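The Rug from Lodhi Street

Mum rang on the Friday to say she'd bought a rug, and could I come over and tell her it wasn't too much.
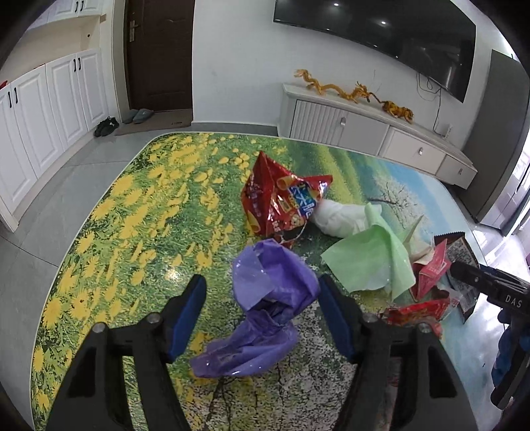 The rug, dandelions and all.

Now, you have to understand that my mother doesn't buy things. She'd had the same kettle since I was in grade three. When Dad was alive they used to drive all the way out to Miltton for the markdown bread, and I'm fairly sure they spent more on petrol than they saved, but you couldn't tell either of them that. So when she said rug, I said, "What sort of rug?" and she said, "It's got a view," and hung up on me.

I got there at half past five with a barbecue chook and no idea what to expect. She had the door open before I'd found the bell.

"Shoes," she said.

"I know, shoes."

"No, but really, shoes. You'll be standing on flowers."

And I was. A whole paddock of dandelions, bright yellow, going off into green hills and a bit of sky, with a big blossom tree down one side. I stood there in my socks holding the chook and I couldn't think of one word. Dad spent 31 years getting dandelions out of the lawn at Presmont. He had a special fork for it. He used to go out before breakfast in his dressing gown and the neighbours would wave at him, bent over like that, swearing under his breath.

"Your father would have a fit," said Mum. She looked delighted.

It came from the shop on Lodhi Street, the one between the chemist and the place that does keys. She'd gone in for a bath mat. The fellow there, Sakda Bunnag, had three rugs hung up along the back wall - a waterfall, a tiger and this one - and she'd stood looking so long that he brought her a chair. Then he brought her a cup of tea. She'd been in there an hour and ten minutes and she told me more about his daughter's wedding than I've ever heard about my own cousin's.

"He wanted me to have the waterfall," she said. "But I'd be up and down to the loo all night."

We ate the chook at the kitchen bench and she kept leaning back on her stool so she could see through to the front room. I asked what she'd paid and she told me it was none of my business, then she told me anyway, and it was less than I'd feared. I asked how she'd got it home. Jirayu Ongart from number nine had carried it in on his shoulder, she said, and wouldn't take so much as a biscuit, so she'd put some in his letterbox.

"Is it too much?" she said.

I'd been waiting for that. I'd practised a kind voice in the car, actually, all ready to say perhaps something plainer, Mum, perhaps a nice oatmeal. My brother had already rung me from Wovgate to say she must be lonely and one of us should do something. He meant me.

"What did you have in mind to do on it?" I asked.

She thought that was a very silly question. But after the dishes she went in and lowered herself down, one hand on the arm of the couch, knees cracking like anything, until she was sitting flat on the dandelions with her legs straight out in front of her. I hadn't seen my mother sit on a floor since I was small enough to be sitting there too.

"We had a field like this," she said. "Before your father. Behind the school. I used to eat my lunch in it."

I'd never heard about any field. I got down next to her, which took me longer than I'd like to admit, and asked what was in the lunch. Egg, she said, mostly. Sometimes just the bread. There was a girl called Nell who'd swap you an apple for nearly anything, and a boy she wasn't going to tell me about.

"Mum!"

"Well, I'm not."

It got dark and we didn't put the lamp on for ages. She told me about him in the end.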